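Furnishings Workshop, Jokbridge
Notebook entry, 12/06/2024
Subject: Purba seating, replacement cover fabric

Work today was limited to the charcoal woven fabric intended for the Purba bench seats. The remaining items on the list (the Goko screens and the two stools with damaged webbing) were not opened and are carried forward.

The roll was received from Raltel in April and has been stored flat on the lower rack since then. The delivery note states a width of 140 cm. Measured between selvages at three points, the usable width is 138 cm at the outer end and 137.5 cm further in. The difference is within what the cutting plan allows. The plan does not need to be redrawn.

A length of 105 cm was drawn off and laid on the large table, face up, with the warp parallel to the long side. It was left to relax for 70 minutes before marking. Staff are reminded that this fabric should not be marked directly off the roll. The earlier trial piece was, and it came up short on the front edge of the cushion.

Chalk proved unsatisfactory. White chalk reads well on the dark ground but brushes out of the weave too easily, and the line was lost in two places during handling. Tacking thread in a light color was used for the second panel and held its position. Thread marking is to be used for the remaining panels.
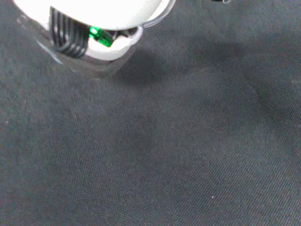
Purba cover fabric, dark charcoal gray, woven.

Color was compared with the old cover under the window and again under the bench lamps. In daylight the new fabric is slightly cooler than the old. Under the lamps the two could not be told apart at arm's length. The old cover has had years of light on it, and an exact match was not expected. The difference is considered acceptable provided that both seats of a pair are covered at the same time. Old and new covers are not to be placed side by side on one bench.

Fraying at the cut edge is moderate. After handling, some 27 threads had come away from the short side of the first panel, which is more than the lining lost under the same treatment. All edges will be overlocked on the day of cutting. The seam allowance is increased from 12 mm to 15 mm, and the paper patterns have been corrected in pencil. They should be inked before the next session.

A sample seam was sewn with the medium needle and the gray polyester thread. The stitches sat evenly and there was no puckering. The first pass with the fine needle skipped at the fold where four layers meet; the fine needle has been returned to the drawer and should not be used on this job.

Cushion 71 was taken as the fitting piece. The panel was pinned over the foam and pulled to the back edge. Corners are full on the left side and will need a further 5 mm taken in. The right side was satisfactory.

Outstanding:
Ink the corrected patterns.
Confirm with Raltel whether a second roll from the same dye lot can be held.
Check zipper stock, long size, black.
Cut panels three to six.

Offcuts wider than a hand are in the tray marked Purba. Please do not use them for other work until the corner pieces have been cut.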